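Sturkik Wood Samples: Frequently Asked Questions

What is in a sample box?
Each box holds 12 short pieces of untreated wood, one for each species we stock. The species name is stamped on the back. Finishes are not included.

How much does a box cost?
Boxes are free for trade accounts. Everyone else pays a deposit, which comes off the first order over $160.

Do I have to send the samples back?
No. Large panels from the Mägi range are the exception. Those go back within a month in the same carton, and we email a return label when they ship.

Will my order match the sample?
Expect some difference. Color and grain change from tree to tree, and pale woods get darker in sunlight. If you need boards from one batch, write "same batch" in the order notes.

Can I order an odd length?
Yes. We cut to any length up to 147 inches. Cut pieces can't be returned unless we made the mistake.
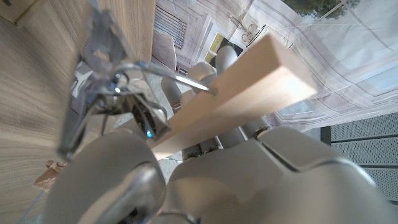
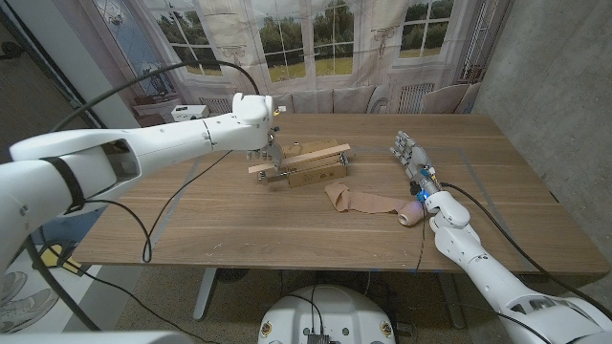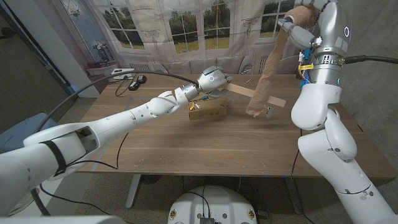

Pale wood on the table

How should I store boards before using them?
Lay them flat indoors, off the floor, with spacers between the layers. Leave them in the room where they will be used for a week or so. Garages are usually too damp in February and March.

What finish do you recommend?
Brasik hard oil works on everything except cedar. For kitchen counters use two coats and let the first dry overnight. Water-based varnish is fine too, but it raises the grain, so sand lightly between coats.

Where do you deliver?
All lower 48 states. Loads over 600 pounds come by freight to the curb, and you will need someone there to help unload. Smaller orders go by parcel.

Can I pick up my order?
Yes, from the Bemeck warehouse, 8 a.m. to 3 p.m. Wait for the pickup email and bring the order number. We can't load roof racks.

My board arrived cracked. What now?
Send us a photo of the crack and one of the packaging within five days. We replace the board or refund it. Small checks at the ends of rough boards are normal, and we add an extra inch to allow for them.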